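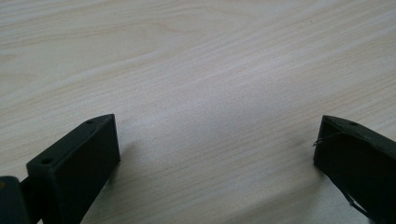

1/ Notes on the Korletey landslide, for those asking why the evacuation line was moved twice in March. I work on slope monitoring, not emergency management, so this thread sticks to the ground and the instruments.

2/ The slope above Korletey is weathered mudstone over a harder sandstone bench. The contact dips toward the valley at a low angle. Water gets down through the mudstone, stops at the bench and travels along it. The old slip scars on that hillside follow the same contact.

3/ Rainfall in the 72 hours before failure was 200 mm at the Soleck gauge. Soleck sits on the other side of the ridge and normally reads lower than Korletey in a westerly. The Korletey gauge stopped reporting on the second night, so there is no direct figure for the slope itself.

4/ First movement was picked up by the upper tiltmeter at 3:40 am. The rate was small and steady for five hours, then doubled, then doubled again in under an hour. That is when the road was closed and the lower two streets were cleared.

5/ The main failure came at 11:15 am. It took out the road, the water main and the eastern end of the sports ground. The toe stopped short of the creek. Had it reached the creek we would be discussing a debris dam, and a much longer list of streets downstream.

6/ Ninety-three homes were inside the first evacuation line. All 93 were checked before the main failure. Two people were treated for minor injuries, both from a vehicle that left the road in the dark above the closure point. There were no deaths.

7/ The line was then extended to take in the rest of the township, 2,000 residents in total. This was the decision that drew the complaints. The reason was a tension crack behind the headscarp, found on foot by Hubert Pawlak's crew that afternoon. It was open to a hand's width and still widening.

8/ A crack behind the scarp means there is a second block which may or may not follow the first. You can't tell by looking. You put pins either side, measure, wait, and measure again. That takes a day at minimum to give a usable rate.

9/ The pins showed movement until the following evening and then flattened off. The line was pulled back to its original position the morning after that. So: moved out once, moved in once. Some of the reporting has this as three changes. It was two.

10/ A word on measurement, as several people sent me phone video of the crack. Please stop going up there. If you want to help, keep a rain record at home - any straight-sided container and a ruler will do, emptied at the same hour each morning. Write down the hour.

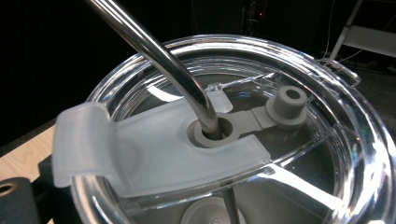

Tumbler lid with steel straw and grey stopper.

11/ On the Akgate drainage works. The horizontal drains put in above Korletey eight years ago were designed for the western half of the slope. That half did not move. The eastern half had no drains. I would be careful about drawing a conclusion from one event, but the piezometers in the western half stayed well below their alarm level throughout.

12/ The alarm thresholds are due for review. The tiltmeter alarm was set on total movement, when the useful signal was the change in rate. The duty officer spotted the acceleration on the plot before the threshold tripped. I would prefer that to be automatic.

13/ Current status: road closed, single lane expected once the loose material on the scarp has been scaled. The bypass pipe is carrying water at reduced pressure. Boil it until told otherwise. The colour is sediment, and letting it settle does not make it safe to drink.

14/ Survey data from the pins and both tiltmeters will go up once it has been checked for datum errors. One of the lower pins was knocked during the inspection and its first three readings are being dropped.

3 min read

Comments

ridgeline_tom: Does the second block still count as active? We're on the street just outside the original line.

Trusto: Post 3 is worth more attention. A valley this size shouldn't depend on one gauge with one battery.

M. from Soleck: We had the creek over the footbridge on our side by midnight, if that helps with your timing.

ridgeline_tom: Also is the sports ground closed at both ends or only the eastern end?

Contact the author | © All rights reserved | Back to top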